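Trimming and Aligning Two-Handed Gripper Demonstrations Before Training

This tutorial covers the preprocessing step between raw handheld gripper recordings and the training set for a bimanual policy. It assumes you already have synchronized logs from both grippers and a head view, and that camera calibration is finished. The method is the one we settled on for the Stemley pick-and-place set in May, with the numbers from that run.

The problem

A policy trained on untrimmed demonstrations learns to hesitate. People pause before they start, hover while they decide which side goes first, and drift after they finish. None of that is part of the task, but the loss function treats every time step the same. In the first Stemley run we trained on 1242 raw episodes and got a policy that hovered over the table for long stretches before committing to a grasp.

The usual fix is to drop every step where gripper motion falls below a threshold. With one hand that works well enough. With two hands it breaks coordination, as one gripper is often still for a good reason while the other is working. Drop steps by looking at each hand alone and the two streams no longer agree on what time it is.

What you need

Pose logs for the left and right grippers, in one common table frame
Jaw opening for each gripper, logged on the same clock
Head view frames with timestamps
A task file that names the start and end condition for each episode type

We used the Trustton log format. Anything that stores a timestamp with every record can be converted.

Step 1. Put both streams on one clock

Resample both pose logs to the head view timestamps. Interpolate position linearly and rotation with slerp. Do not interpolate jaw opening across a contact event; take the nearest sample. Linear interpolation there produces half-closed jaw values that never occurred, and the policy will reproduce them as weak grasps.

Check the clock offset before going further. Tap the two gripper tips together at the start of each session and look for the spike in both acceleration traces. If the spikes differ by more than one head view frame, shift the right stream to match the left. Do this per session. Offsets in our logs changed whenever a cable was unplugged.

Step 2. Compute a joint activity score

For each time step, compute a score for each hand from three terms: tip speed, rotation speed, and the absolute rate of change of jaw opening. Scale each term by its 95th percentile over the whole session, then add them. The joint activity score is the larger of the two hand scores.

Taking the larger value is what protects the idle hand. A step is treated as idle only when both hands are idle. We tried the mean first – it cut into slow insertions, where one hand moves very little and the other does not move at all.

Smooth the joint score with a 22-frame median filter. Shorter windows left single-frame spikes from hand tremor. Longer windows ate the beginnings of fast reaches.

Step 3. Label the phases

Split each episode into approach, contact, transfer, release and retreat. The labels come from jaw state and tip height above the table plane, so no manual work is needed for most episodes. Label each hand separately, then write both labels to every time step. A typical transfer step has one hand in transfer and the other in approach.

Container tasks need an extra check. Clear plastic gives poor depth, so do not use depth to decide whether an item has gone past the rim. Use the tip pose and the measured height of the rim in the table frame instead. Measure the rim again if the container is swapped for another one, and record its position at the start of every episode. A container that slides during one episode and is left there will put every later release label in the wrong place.

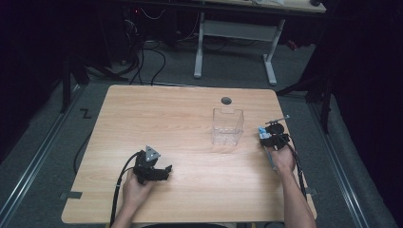 Urmas Butkienė objects to this part of the method: tip pose alone puts the release label too early whenever the item hangs below the jaws, and a per-item length offset should be added to the task file. With long items the label can land while the item is still above the rim, and the trimmed episode then teaches an early opening.

The objection is correct for items longer than the jaw tips. We now store a hang length for each item and subtract it from tip height before comparing with the rim. For small items held close to the tips, the correction did not change any labels.

Step 4. Trim, with a margin

Find the first and last steps where the joint activity score exceeds the threshold. Keep five frames on either side. Cut everything outside.

Inside the episode, shorten idle runs but do not remove them. Any idle run longer than 22 frames is resampled down to 22. Removing idle runs altogether creates jumps in the observation history, and a policy that takes several past frames as input will see transitions it can never meet at run time.

Leave idle runs alone in the contact phase. A still gripper in contact may be settling a grasp, and shortening that interval gave us more dropped items.

Apply every cut to both hands and the head view together. If your tooling trims streams one by one, write the cut list to a file first and apply the same file three times.

Step 5. Reject bad episodes

Reject an episode if any of these hold:

Tracking is lost on either hand for more than ten consecutive frames
The tip passes below the table plane by more than the calibration error
The release phase is missing for a task that requires one
The two hand streams differ in length after trimming

The last check should never fire. When it does, the cause is nearly always a cut list applied to the wrong session.

After rejection the Stemley set went from 1242 episodes to 1191. Most of the rejected ones had lost tracking when a forearm crossed between the gripper and the head view.

Step 6. Verify by replay

Replay a random sample of trimmed episodes in simulation, at the control rate you will use on the arms. Watch for position jumps at the edges of shortened idle runs. If the tip jumps farther than it could travel in one control step, the activity threshold is too high and real motion is being labeled idle. Lower it and rerun from Step 4.

Result

We trained the same network twice, once on the raw episodes and once on the trimmed set, with the training schedule and seed held fixed. Each policy was then given 200 trials on the same container task. The trimmed policy started moving sooner and finished more trials inside the time limit. Grasp failures were close to equal between the two, as expected: trimming changes when the policy acts and has little effect on how it closes the jaws.

The comparison has limits. It is one task family, one network and one seed. The raw policy was also penalized by the time limit, and some of its timeouts might have become successes with more time. We have not tested the method on tasks where both hands must wait for something outside the robot, such as a part arriving on a feeder. The 22-frame cap would probably damage those – leave such waits uncapped and mark them in the task file.

Common faults

All episodes trimmed to nearly nothing. The percentile scaling was computed on one episode with a tracking glitch. Compute it over the full session and discard tracking losses first.

Left hand labels correct, right hand labels shifted. The clock offset was applied twice. Check whether the logger already corrects it; the Betadport logger does in some configurations.

Policy opens the jaws above the rim. Hang length is missing from the task file, or the container was moved after its position was recorded.

Policy freezes in mid-transfer. Look for long idle runs in transfer that escaped the cap. Phase labels that flicker between transfer and contact will exempt them. Require a phase to last at least eight frames before accepting it.

Last revised 13 Jun 2021. The hang length correction in Step 3 was added in this revision.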